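FOR IMMEDIATE RELEASE
Thursday, September 22, 2022

Garside opens a tabletop sorting room at Clirdale, and you can come and make a mess in it

CLIRDALE — I've been asked to write this one myself, so please forgive me if it doesn't sound like the press releases you usually get from us. My name is Ffion Yorath and I run the home and table side of things at Garside. Starting next month we're opening a room at our Clirdale shop where people can bring in the small stuff that lives on their tables, shelves and windowsills, spread it all out and work out where it should go.

I love this kind of job! Give me a bowl, a box and a pile of odds and ends and I'm happy for an afternoon. Most of the people who come into the shop tell me the opposite. They can face a closet or a garage, but the kitchen table defeats them, and by Sunday night the mail and the batteries and the spare buttons are all back again (mine too, if I'm honest with you).

So the room is set up for small things only. Sessions last three hours and we take up to 28 people at a time, spread over long tables. You bring one bag or one drawer's worth. We lend you bowls, trays and boxes to try out, and you can shuffle things between them until something feels right. Then you take your things home, with or without anything from the shop. There's no pressure to buy, and I've told the sales floor I mean it.

The idea came from Ruth Pearce, who has worked the register at Clirdale for years and kept hearing the same question: what size box do I need? You can't really answer that across a counter. You have to put the things in the box. Ruth started letting customers do it on the gift-wrap table last February, and before long we couldn't get at the gift wrap.

"People come in thinking they need something huge with a lid," Ruth told me. "Then they put their keys in a plain bowl and they're done."

The boxes and bowls we lend come from two collections we already carry, Sukow and Tadudetti. Sukow is the plain one, with simple shapes that don't mind being knocked about. Tadudetti is for when you want something you'd leave out with company coming — there's more color in it and it's a bit softer to the touch. We've put aside 200 pieces between the two, and they stay in the room, so please don't be shy about handling them.

Our display designer, Ulises Apaza, has been trying out small groupings for the room, and he likes to keep them low and simple. I wanted more on the table. He wanted less. We've settled closer to his end, though I do get to change the tables around on my days in. 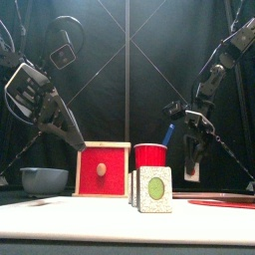 A light gray bowl and a red-faced box with a light wood frame on the white tabletop.

Sessions run on weekday mornings and Saturday afternoons, and each one has four of our staff in the room. Poppy Pickering will lead the Saturdays, and she's very good with anyone who can't part with a single rubber band. Kids are welcome if they bring an adult. A place is free, but please book at the Clirdale front desk or by phone, as the tables fill up quickly around the holidays.

One small request: no food, no glassware and nothing with a blade. Everything else I'd love to see.

Reporters who'd like to visit before we open can arrange a morning with Yvonne Rowbotham in our press office. Bring a drawer!

About Garside
Garside sells tableware, storage and small furniture for the home. The Clirdale shop is open daily.

Press contact
Yvonne Rowbotham, Garside Press Office, Clirdale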